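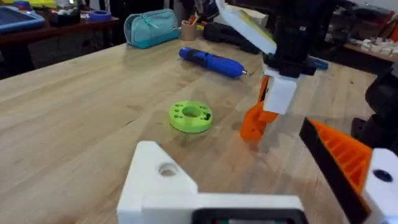
We got to Dimmont at 2 and went straight up to the Hubmann workshop, the last stop on the Hikley open day. Entry was free and the parking was easy. The benches have light wooden tops, and people work with their things around them: a blue cordless rotary tool, a pen holder, a couple of zippered cases. The lime-green ring with the small holes is 3D-printed. I asked about printing time and was told 4 hours for a part that size. The Gurnel building next door was closed, so we had coffee and caught the early bus home.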